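May, 11 at night

Okay, so the folding numbers came in today and I'm way too wound up to sleep, so diary it is!

We've been arguing for weeks over what makes the better training data, lots of quick folds or fewer slow ones. Raimonds was team quick. I was team slow (and, fine, kind of smug about it). So we trained 2 policies on 2,000 demos each, same garments, same bedrooms, only the pace was different. Then Wiebke ran the tests over at Lammers and wouldn't tell us a thing until she'd finished.

Slow won. The slow policy got 80 percent of the sweaters folded and the quick one didn't even make it to half. T-shirts came out almost even, which bugs me, I really thought we'd see a gap there too. Wiebke thinks it's the knits - they stretch when you yank the hem, and if the demos are all yanking, the policy yanks too. Makes sense to me, but Raimonds wants to rerun it with the towels pulled out of the mix before he'll believe any of it. Ugh. He's probably right.

My wrists hurt from squeezing those triggers. Need to email Trikine about more blue pads tomorrow, and charge the left gripper, which I forgot AGAIN.

Still no name for the dataset. Raimonds likes Dradari. I don't hate it.

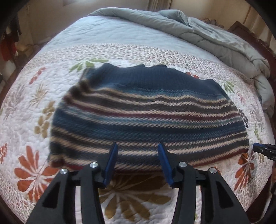

Striped sweater, going in for the hem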